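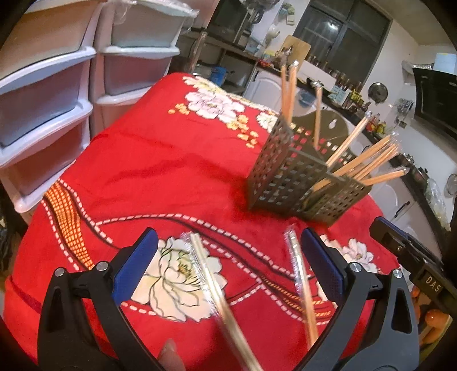
Chopsticks are a pair of thin sticks used for picking up food. People have used them for thousands of years, first in China and later in Japan, Korea, Vietnam and many other places. They can be made of wood, bamboo, metal or plastic. When they are not being used, they need somewhere to go, and many kitchens have a holder for long, thin things like these. A dark holder with a grid of small holes, like the one standing on the flowered blanket, has two parts joined together, and the wooden sticks stand up in it with their light tips showing.

Why does a holder have holes?

Wood soaks up a little water every time it is washed. If wet sticks are shut in a drawer, the water stays on them, and after a while mold can grow. Mold looks like dark or fuzzy spots. Holes let air move in and out, so the water can dry up. Water can also run out through holes near the bottom, and a small dish underneath will catch the drips.

How to put sticks away

1. Wash them in warm, soapy water and rinse them well.
2. Wipe them with a clean towel.
3. Stand them in the holder with the eating ends up.
4. Leave some space. A holder that is packed tight dries slowly.

Some sticks come wrapped in clear plastic. The wrapper keeps dust off, so leave it on until you need them.

How long do they last?

Wooden sticks wear out. Look for cracks, splinters or spots that won't wash off, and ask an adult before you throw any away. Chie Tsuchiya runs a noodle shop in Mitmont and owns 164 pairs. She checks them all every November. Last time she took out 70 sticks that had rough ends — most of them were used to hold up bean plants in the garden behind the shop.

Try it at home

Wet two wooden sticks. Stand one in an open holder and lay the other in a closed box. Feel them both the next morning and write down which one is drier.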